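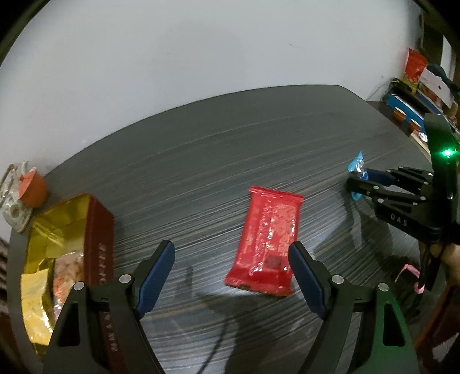

January 2022 – snack packing, two-hand set

Bench by the wall again. Task: wrapped snacks go in the open box, left hand and right hand both working. 800 demos is the target for Birix, split over 4 people so nobody gets stale.

Notes while I remember:

– Start each take with fingers wide open. Half of yesterdays takes begin mid-reach, model learns nothing about the approach. Redo those.
– Red glossy packs are the hard ones. Crinkly, highlights all over the front, and the seal folds under if you come in low. Go for the middle of the pack, not the crimped end.
– Small clear wrappers: pinch lightly. Moroz labels came back with 7 of them marked "dropped" that were just slow releases. Fix the label guide before the next batch.
– Wait 2 seconds after release. People keep rushing off, me included.
– Check the green light before every take, both hands. Lost a whole run to this in May and I'm still sore about it.

Change the start positions more!! Everyone puts the packs in the same spot and square to the box. Tilt them, push them back, let one hand wait with somthing already in it.

Uploads go to Clellater, old folder is full. Brevura sync still flaky – copy to the spare drive first.

To do: new labels for the drives, ask for more boxes, retrain on the clean takes only and compare.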